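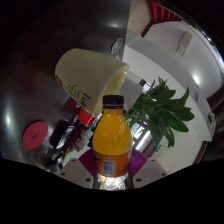 Paora Ashby reckons the ribs should run across the finger, and I've been arguing the opposite with him all week. Slanted is a good middle ground. What are you printing the pads in?

tiltix_h wrote:
Purple TPU, because that's the reel I had! Jaws are grey PETG. This is the second go at the hand-held version, same fingers that will go on the arm later, and I'm so pleased with it I've been picking up everything in reach. Full drinks bottle, no bother at all. The first set had smooth pads and anything round used to swivel as soon as you tipped your wrist.

solderpuddle wrote:
Nice work. How thick are the pads? I did something similar in the Bitwood days and mine were far too stiff until I got under 3 mm.

tiltix_h wrote:
2 mm skin with the ribs standing up from that. I slowed the print right down and dried the reel overnight in the airing cupboard, which made more difference than any setting I touched. Before that it was all strings and fluff.

Paora Ashby wrote:
I've been quoted so I'd better turn up. My point about ribs across the finger is that the load on an upright bottle is straight down. You want the edges at right angles to the way it's trying to slip. Slanted ribs give away some of that and I don't see what you get back.

heatherp wrote:
You get twist resistance back, Paora. As soon as you tilt the bottle the weight wants to roll it in the jaws. If every rib runs across the finger there's nothing stopping that except plain friction. I've got slanted ones on mine and poured a whole jug of water with it (over the sink, I'm not daft).

Paora Ashby wrote:
Plain friction is doing nearly all the work in either case. TPU on a shiny label, squeezed hard. I'd bet a smooth pad with a bit of give would come within a whisker of both.

tiltix_h wrote:
Mine didn't though! Smooth ones were hopeless. Mind you they were also thicker, so that's two things changed at once and I can't really say which one fixed it.

Paora Ashby wrote:
Well there you go.

solderpuddle wrote:
Print a thin smooth pair and settle it. It's an hour of printing.

tiltix_h wrote:
Already slicing it, will report back.

norfolk_nigel wrote:
Different question, sorry to butt in. What are you using for the linkage? I'm building one from the Hapeta drawings and the trigger pull is horrible. By the time the jaws close I've got cramp.

tiltix_h wrote:
I started from Hapeta too but moved the pivot 6 mm further back and swapped the return spring for a much weaker one. The one on the parts list is a brute. Also run a drill bit through the pivot holes by hand, mine came off the printer tight and half the effort was just rubbing.

norfolk_nigel wrote:
Did the holes this evening and it's like a different tool. Thank you!! Will have a dig for a softer spring.

heatherp wrote:
Ballpoint pen springs, Nigel. Two end to end on a bit of rod. Been on mine since March.

solderpuddle wrote:
What's the widest it'll take?

tiltix_h wrote:
94 mm between pads fully open. I could get more but the fingers start to look like a deckchair and the tips stop meeting square when they close.

Paora Ashby wrote:
94 is plenty. I'd worry more about the small stuff. Can it lift a coin?

tiltix_h wrote:
No. Pen yes, coin no. I want to try a little fingernail lip on the tips but it'll have to be a separate part or the pads won't slide on.

tiltix_h wrote:
Right, thin smooth pads are done. Same bottle, tipped on its side and back, 7 tries each. Smooth held 6 and let it roll on the other. Slanted held all of them.

heatherp wrote:
Ha!

Paora Ashby wrote:
One roll in seven is not a result, it's a sneeze. But fair play for doing it. Wipe the pads with alcohol and run it again, and do a pair ribbed my way while you're at it.

tiltix_h wrote:
Will do. I'm at the Zanstead workshop till nine and there's half a reel of purple left. Files go up once I've tidied the pivot end, somebody remind me if I forget.

norfolk_nigel wrote:
Consider this the reminder.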